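Skunitz: the questions we keep getting

Who or what is Skunitz?

A four-piece from Kirkbridge who play slow, loud songs about ordinary things. The name was on the rehearsal room door when we moved in and it seemed rude to change it.

Is the new single out yet?

Yes. "Zanora" came out in February and is on the usual streaming services. It runs to just over six minutes, so radio has been polite about it.

Who is Zanora?

A seaside boarding house. Several people have asked us to play it at their weddings, which suggests the words aren't coming across.

Can I get it on vinyl?

We pressed 230 copies of the seven-inch and 76 are left. There's an edited version on the A-side and the rest of the song on the B-side - you do have to get up and turn it over.
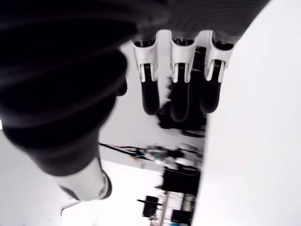 Three white-jointed fingers and a dark grey palm.

Are you playing live this year?

We have three dates booked, all within a bus ride of Kirkbridge. The largest room holds 135, so please don't leave it until the night and then email us from the pavement.

What time do you go on?

Usually about 9pm. The posters say 8pm, as the drummer reads the posters.

Will you play the old songs?

Two of them. We've forgotten how the others go, and the recordings aren't much help.

Who do I contact about bookings or press?

Chiu Records looks after both. Use the contact form and put the word "Skunitz" in the subject line - spelt correctly, if possible, as the filter is stricter than we are.

Do you do requests?

You can shout them out. We'll hear you between songs.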